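Teleop for laundry: sort first or grab whatever's on top?
Cadotgate Forums > Manipulation > Teaching by demonstration

panen_in_the_neck wrote:
I'm collecting demos for a clothes-folding task with two arms, leader/follower setup. Target is 200 episodes before I train anything. I'm at 18 and already dreaming about sleeves.

My question is about how the clothes should start out. Right now I drop a few things in a pile on the left side of the table and pull from it one at a time. The middle stays clear for the actual folding. Camera view from the head:

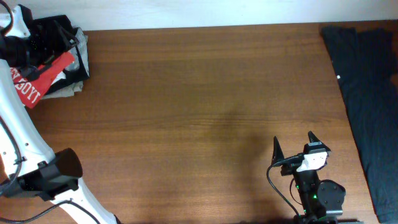

Pile on the left, work area in the middle, navy cloth along the right.

The black thing on top of the pile is miserable. It's all folds and I can't find a corner through the camera feed, so I end up poking at it like a man looking for his keys. The red shirt under it is much easier because I can steer by the white lettering. Do I keep the ugly pile, or lay everything out nicely and get clean demos?

gado2000 wrote:
Lay it out. Every second you spend poking is a second of poking you're teaching. I trained on messy piles last January and got a policy that hovered over the clothes, thinking about its life choices. Get flat shirt to folded shirt working, then worry about picking.

Mỹ Ung wrote:
Disagree with gado. If you only ever show it flat shirts, you are the one who'll be flattening shirts for it, forever. Keep the pile, throw out the takes where you fumbled badly, and leave in the ones where you missed once and recovered. Those are the useful ones.

Also, stop steering by the lettering. Your plain shirts don't have any, and the policy will happily learn to look for it.

gado2000 wrote:
"Throw out the bad takes" is doing a lot of work there. With 18 episodes he'd have 2 left.

panen_in_the_neck wrote:
Three, thank you.

millet_bowl wrote:
Can we talk about the dark cloth on the right? Black fingers over navy fabric is going to be rough. I had the same problem with a charcoal towel and could not tell from the replay whether I was holding it or just near it. Try a lighter one, or add a lamp on that side. You've already got a soft shadow from somewhere lying across the wood by the gripper.

panen_in_the_neck wrote:
The lamp I can do. The wardrobe is what it is — I own four colors and three of them are black.

Mỹ Ung wrote:
Then it's a realistic dataset.

gado2000 wrote:
Fine, compromise. Half flat starts, half piles, and label which is which so you can train on them separately. When the pile half hovers, I'd like it noted that I said so.

panen_in_the_neck wrote:
Going with the split. Starting over from zero tonight, with the lamp. Will post success rates if there are any.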